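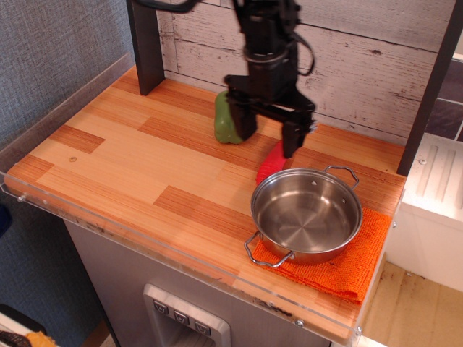
Diary: another dip, another planet

14 September 2026
By Fionnuala Mac Suibhne

Print | E-mail this page
Shares: 50 | Comments: 3

Read the Karabulut paper over breakfast, then again on the bus because I was sure I'd missed a page. I hadn't. They have two dips in the light of a dim red star, 597 days apart, and from those two dips they want me to believe in a rocky planet with clouds. The clouds are in the title. In the text they shrink to "a hint of haze", and by the appendix they are a term in a model that fits slightly better than a straight line.

Horácio rang at lunch, very excited. I asked him what the star was doing on the nights either side and he went quiet, then said the data from Mundia were "patchy". Red stars of this sort are covered in spots. A big dark patch coming round could give you a dip like that, and I'd want to see it ruled out before anyone commissions a painting of a sunset. There is already a painting of a sunset. It came with the press notice.

Halyna thinks I'm being sour. She says two dips of the same depth is a decent start — fair enough, and the depths do match, if you accept the error bars, which are wide enough to park in. She has asked for time at Itaswood for the next one. If the period is right. If it is half that, we have missed one already, and it fell in July when we were shut for the mirror.

Cathal wants a quote for the newsletter. I gave him "interesting, needs a third transit" and he asked if I could make it warmer. No.

Spent the evening on my own light curves, which have a wobble I can't explain and am not going to call a moon. Cloud came over before ten. Must write to Karabulut for the raw files and see how long they take to answer.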